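Notebook > Work, Mostly > Robots

May
by Pranab Gamage

My job title at Halano has the word "engineer" in it, and on Tuesday I spent the day hanging a small black thing on a peg. Then I took it off and did it again. The robot will learn this from me, the theory goes, and I have started to feel sorry for it.

Mahfuz Patwary set the rules. Start with the grippers apart, wait for the beep, move like a person who has slept. A clean run takes me five seconds. My first one took long enough that Mahfuz went and made tea.
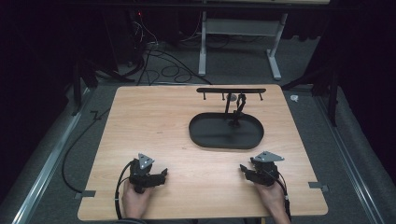
Both grippers at the near edge, stand and tray at the far end.

You'd think thirty-odd years of owning hands would help. It doesn't much. Two jaws have no opinion about where the rest of your fingers would like to go, and I kept trying to steady things with a thumb that had no say in the matter. Shafiq, who is annoyingly good at this, told me to stop watching my wrists and watch the tips — the tips are all the robot gets anyway.

So I went through the gripper camera's view afterward, which is a humbling way to spend a lunch break. It is mostly table. I now know that wood grain better than I know my neighbors. 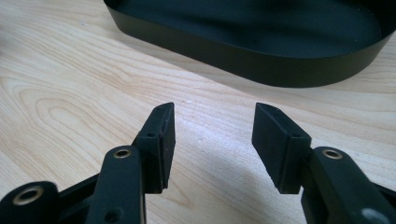

What 751 runs does to a person

That's the target for the set. I have done four.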